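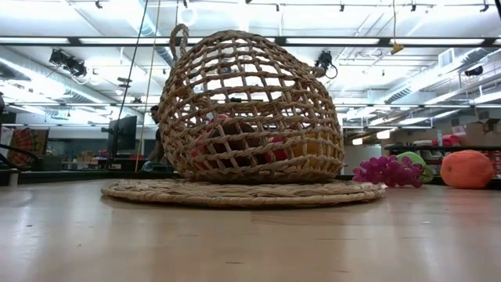 We use cookies to remember your list settings. Accept / Manage

Search the archive Go Advanced

Plornbridge Basket Weavers list
Subject: Re: Soaking times for thick willow?

Irena Zawadzka wrote:

> I tried the thick brown willow from Lozano last weekend and half of
> it cracked when I bent it up for the sides. I'd soaked it for 2 days
> in the bathtub. Is that too short, or did I get a bad bundle? The
> thin rods from the same order were fine. Also, does anyone still
> have the handout from the June class? Mine got wet, of course.

Irena, I don't think you got a bad bundle! Two days is plenty for white willow (more than plenty) but brown still has its bark on, and water takes forever to get through it. I give the thick stuff at least 5 days, and if the house is cold I'll let it go a full week. Then I wrap it in an old wet towel overnight before I touch it. The towel part made a huge difference for me. My first winter I skipped it and snapped rods all over the kitchen.

Try this before you start: take the thickest rod you have and wrap the butt end around your wrist. If it creaks a bit, fine. If you hear a tick, put the whole lot back in the tub and go do something else.

One more thing on the cracking. Are you pricking up with pliers or just pulling? I squeeze each rod flat right at the base with round-nose pliers, give it a quarter turn, and then bend. I've done about 60 stakes that way since spring and lost maybe three of them, and one was my own fault for talking while I worked.

I'm so happy you're going for the big one, by the way. Sides in thick rods are hard on the thumbs but they go up FAST, and you'll have a real basket by dinnertime.

I do have the handout, all of it except the page on lids. I'll bring a copy Tuesday. If somebody has the lid page, please bring yours so we can put a complete set in the Statance binder.

While I'm writing: Gitden is holding a bundle of buff for us, 200 rods, five-foot, very even. I went over and looked at it and it's gorgeous, long straight tips and hardly any side shoots. I can't use all that by myself (I'd love to try) so who wants to split it? Write to me off list and say how many you'd like. I can pick it up in the wagon, and it can live in my garage until you come by.

Oh, and keep your cracked rods, Irena. Cut them short and they're perfect for practicing bases.

Reply to list Reply to sender Next in thread

Last updated: Tuesday, 9:40 pm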